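Skostwood Community Forum > Local Events > Cosgrove Works open day: robot picking demonstration

Started by ManaiaWaaka_Cosgrove

Members who attended the December open day at the Cosgrove works on Wokumgate are invited to leave their comments in this thread. Attendance was more than 40 across the two sessions, and we are grateful to everyone who signed the visitor register on arrival. Comments will be passed to the demonstration team before the next visit is arranged. Please keep remarks to the demonstration itself. Questions about parking should go to the site office.

Manaia Waaka
Visits Officer, Cosgrove

Reply by plultside_resident

Thank you for opening the thread. I attended the morning session with my father, who worked in a packing hall for 32 years, and we both found the visit well organised. The safety talk was clear and of a sensible length. The demonstration was the strongest part of the day, and the staff member at the bench answered every question put to her.

My one reservation concerns the objects chosen. I had expected to see parts of the kind the works handles, and household items gave a rather light impression of the subject.

Reply by B_Ruddock

I must disagree with the previous member on the choice of objects. A visitor can judge at once whether a cup or a pair of sunglasses is awkward to pick up. The same cannot be said of a valve body. I attach a photograph from the bench for members who were unable to be present.
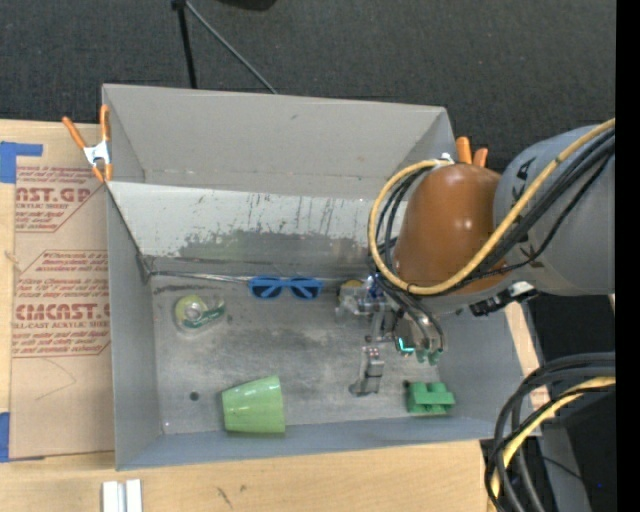
Picking demonstration, Cosgrove works: sunglasses, tape dispenser, cup and toy block in the metal bin.

The four items differ a good deal in shape, and the glossy side of the cup and the dark lenses of the glasses were raised in the question period as points of difficulty for a vision system. I would support keeping household items for the next visit.

Beverley Ruddock

Reply by plultside_resident

I accept the point about familiarity. I would still ask for a mixed selection -- two or three household items together with one real component, so that visitors can compare them. My father asked twice about cycle times and was told that the figures depend on the item. That is a fair answer, but a component from the line would have given him something definite.

Reply by tenter_lane

I attended in the afternoon, when the group at the bench was too large. Those at the back saw very little of what went on in the bin, the walls of which are high enough to hide the contents from anyone not standing close. A screen showing the inside of the bin would solve this at small cost. Failing that, groups should be limited to 8.

I take no side on the objects. I could not see them.

Reply by B_Ruddock

The view was certainly better in the morning. I support the request for a screen. I do not support a limit of 8, as it would mean turning residents away or running sessions into the evening.

Reply by ManaiaWaaka_Cosgrove

Thank you all. The following has been noted for the demonstration team:

A screen beside the bench will be requested.
Group size will be reviewed once the screen has been decided.
The proposal for a mixed selection of items has been recorded, together with Ms Ruddock's objection.

Written information on cycle times can be supplied to any member who sends me a private message. The thread will remain open until the end of the month.

Reply by tenter_lane

Noted with thanks. Message sent regarding the cycle times.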